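April, after 10 at night

Laiba came by with more longans than two people can eat and we got into it again about whether a machine will ever do my chores. She says yes, and soon. I say show me one that can clear my table first! I don't mean a nice tidy demo table, I mean mine, with fruit all over the lace cloth and the kettle in the way and glasses lying wherever they got put down.

Yaw (who reads everything) told me on the phone that picking up one round thing is pretty much fine now, and it's the next 200 things that get you. A tangerine, sure, it's big and it sits there. But then a cherry tomato, and you have to go easy or it's sauce. And then a bag! How does anything without fingers deal with a thin plastic bag? I can barely open them at the store. 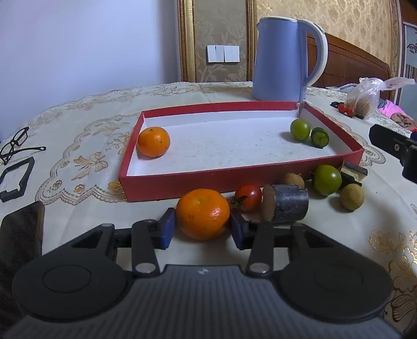

Going for the tangerine. Tomato, longans and lime still to go.

Laiba's bet is 3 years until one can put away groceries at Birkholm without me hovering. I said longer and put a dinner on it. Still have to wipe down the kettle and find a bowl for all these longans before bed.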